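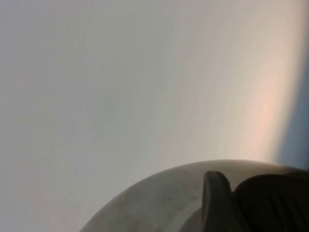

The view past a robot's own gripper. The dark part sticking up is a finger!

Can a robot clean your room yet?

Maybe you have looked at the socks on your floor and wished a machine would come along and pick them up. I have wished it too (and I am a grown-up with a great many socks). The short answer is "a little bit, and slowly." The longer answer is more fun, so let's have that one.

Think about what you do when you pick up a sock. You spot it, you reach down, you pinch it, and you know right away if you missed. You have had years of practice, starting when you were a baby grabbing at spoons. A robot starts out knowing none of it. Even a soft, crumpled sock is a puzzle, because it never lies the same way twice.

So a robot needs some way of seeing. Many robots have a camera close to the gripper, down where the work happens. Up close, though, a plain wall can look like nothing but gray, and it's hard to tell how far away it is. Try it yourself! Put your nose almost on the wall and see how much you can tell about the room.

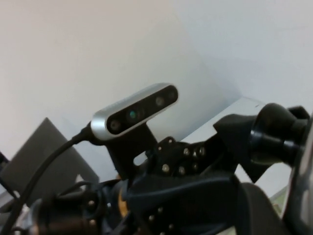 Velmont Young Makers Club

One kind of camera that helps is called a depth camera. The silver one with the shiny black strip across its front is a depth camera, and it rides on a black bracket on the robot's wrist. An ordinary camera gives you colors and shapes. A depth camera also works out how far away things are, so the robot can judge how far to reach.

Then comes practice, and oh my, there is a lot of it. Our club leader, Fiona Leckie, says a robot might need 2,000 tries at folding a towel before it gets good at it, and then you hand it a bigger towel and it gets muddled all over again. Machines already do very well at jobs that stay the same, like washing dishes inside a dishwasher. Homes are trickier, with pets and toys and little brothers everywhere.

For now, I'm afraid the socks are still yours.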